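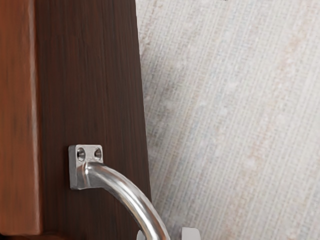

Réparer un meuble coûte trop cher, et nous le savons tous

2019-09-18, par Malsha Cassim

En juillet, j'ai voulu faire recoller le pied d'une commode achetée chez Horarmont il y a six ans. Le magasin m'a renvoyée vers son service après-vente, qui m'a proposé un bon de réduction sur un modèle neuf. Personne au téléphone ne savait quelle colle avait été utilisée, ni si la pièce existait encore. J'ai fini par trouver un ébéniste à l'autre bout du département. Il m'a demandé un peu moins que le prix de la commode. J'ai payé, mais je comprends très bien ceux qui ne paient pas.

On reproche souvent aux acheteurs de jeter. Le reproche est facile. Quand une heure d'atelier vaut le tiers d'une étagère neuve, la décision est prise avant même que l'on y réfléchisse. L'artisan n'y est pour rien : il a un loyer, des machines, des charges, et il ne peut pas facturer son travail au prix d'une usine.

Je crois que le problème se situe plus tôt, au moment où le meuble est dessiné. Un assemblage vissé se démonte. Un assemblage collé et agrafé se casse. Le fabricant choisit l'un ou l'autre, et ce choix n'apparaît nulle part sur l'étiquette. On y lit les dimensions, le nom de la teinte, parfois la provenance du bois. Il manque la seule chose qui me serait utile : peut-on changer une charnière, un tiroir, un panneau, et pendant combien d'années ?

Dans ma commune, la déchetterie a reçu l'an dernier 2 519 meubles, contre 2 403 l'année précédente. Ces chiffres figurent dans le bulletin municipal, à la page des horaires d'ouverture. Le gardien m'a dit que plus de 1 000 d'entre eux auraient pu repartir avec une simple réparation. C'est son estimation et je n'ai pas les moyens de la vérifier, mais il les voit passer tous les jours.

On m'objectera que le meuble bon marché a permis à beaucoup de familles de s'équiper. C'est vrai, et la mienne en fait partie. Je ne demande pas que l'on revienne aux armoires de mariage. Je demande que le prix bas ne dispense pas de vendre des pièces détachées.

Une obligation d'affichage serait un début modeste. Une TVA réduite sur la réparation de mobilier aiderait davantage, à condition que la baisse arrive jusqu'au client. Les communes pourraient aussi prêter un local équipé, avec des serre-joints et un établi correct, à ceux qui savent déjà se servir d'une scie.

Ma commode tient debout. Le tiroir du bas frotte toujours un peu, et je le poncerai cet hiver.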